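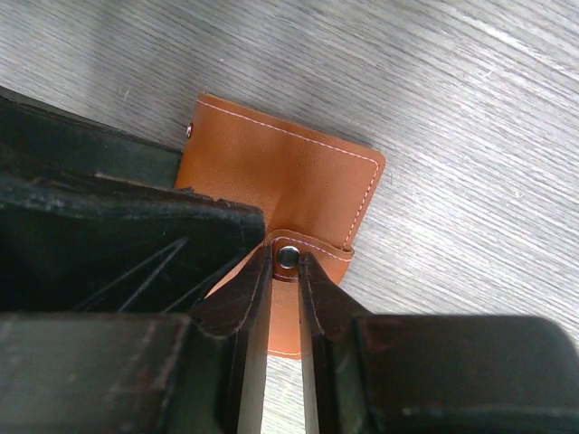 Tan leather, white stitching, one silver snap. It closes flatter than you'd expect.

THE GREAT CARD CLEAR-OUT
What to carry, what to file, what to cut up

Sixty-four cards. That was the pile on my desk the morning I decided enough was enough, and I'm not a person who thinks of herself as having a lot of cards. Coffee stamps. A library card from two towns back. Three gym cards, same gym.

The plan was simple. One small holder for the bag, one tray for the desk, everything else gone by lunch. It took till dinner, but we'll get to that.

Start with the holder, because it sets the limit. I'd been hauling around one of those big zip things, fat as a sandwich, and the zip had quit back in November. The replacement is a booklet type in tan-orange leather with clear sleeves inside and a strap that snaps over the front. Small. Rounded corner, so it doesn't snag on the pocket lining. The snap is a proper click and I've been fiddling with it on the phone ever since.

Leather or fabric? Leather, if you can. Fabric ones go gray at the fold and then you've got a sad little thing in your hand every time you pay for milk. Wipe leather with a soft dry cloth, leave the furniture polish in the cupboard. And check the stitching before you buy. Run a thumbnail down it. If the thread moves, put it back.

Next, the sort. Clear a table, a real one, the whole thing. Tip everything out. Look at both sides of every card, since the date you need is always on the other one. Then piles. I had Every Week, Few Times a Year, and Why. The Why pile won by a mile.

Every Week goes in the holder. Mine came down to 6 and I'm still suspicious of one of them.

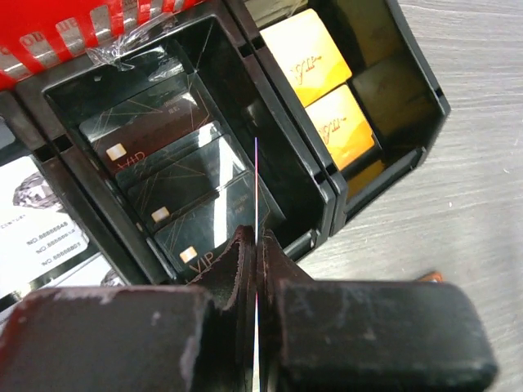 By Mumurix
Home and Storage Columnist

Few Times a Year goes in the tray. This is the bit people skip, and then the cards creep back into the wallet one by one and by fall it won't close again.

Any divided tray does it. Ours is black plastic, the kind sold for desks and makeup drawers, and the thing to look for is a compartment a card can stand up in. Standing, not stacked! A stack is a stack, you only ever see the top one. Lean them back in a row and you can read down the line like records in a shop.

Group by look if you're a visual person. The black VIP cards with the gold lines have the middle compartment to themselves, the golden-orange ones are next door. Sounds fussy. Takes a second, and it means you reach for a color instead of reading tiny print with your glasses upstairs.

Shiny cards show every fingerprint, by the way. Hold by the edges if that bothers you. It bothers me.

A word on member cards. The Ular one gets me a discount I use. The Jirham one gets me a newsletter. I held on to Jirham for years on account of it being pretty, and pretty is allowed, but pretty lives in the tray. Pan, the bakery by the station, wants 200 points for a free loaf and I have never once got their, so that one went in the scissors pile and I felt lighter straight away.

Points in general: log in before you cut. A reader wrote in to say she'd found 1,000 of them sitting on a store card she hadn't touched since her last move. Enough for a kettle.

Cutting up. Through the chip, through the strip, through the name. Two different trash bags if you're nervous. Expired bank cards first, they're the ones that matter. Don't put plastic cards in the paper recycling, please, whatever your brother-in-law does.

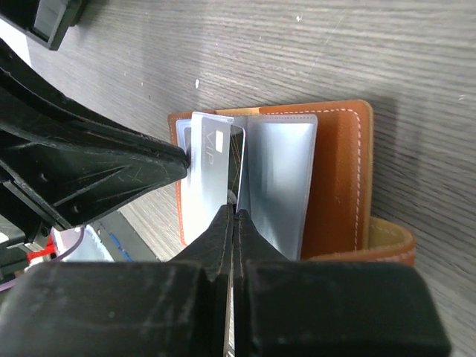
Words by Mumurix | June 29, 2020

Now fill the holder. Slowly. New sleeves are stiff and a bit clingy, and shoving a card in at a slant is how you split a seam on day one. Open the booklet out flat on the table, lift one page up, ease the card in straight. Getting them out again is the same thing backwards. Pinch the edge, pull level, let the sleeve go back down by itself.

If a sleeve really won't give, slide a card in and leave it overnight. They loosen. Do not do the hairdryer trick from the internet, it goes cloudy and then wavy.

Order matters more than I thought it would. Most-used card at the front, right inside the cover. Silver-gray or any other pale card next to a dark one, so they don't blur together when there's a line behind you at the register. Anything with a name you can't remember goes last.

One card per pocket. Two will fit. Then three will sort of fit, and you know where that road ends, the strap stops reaching and the snap pops open in your bag.

Last job, set a date to go through it all again. Mine's when the clocks change. Roughly ten minutes with the tray and a cup of tea, scissors handy.

The gym cards, all three, are gone. The library card I kept, its in the tray at the back.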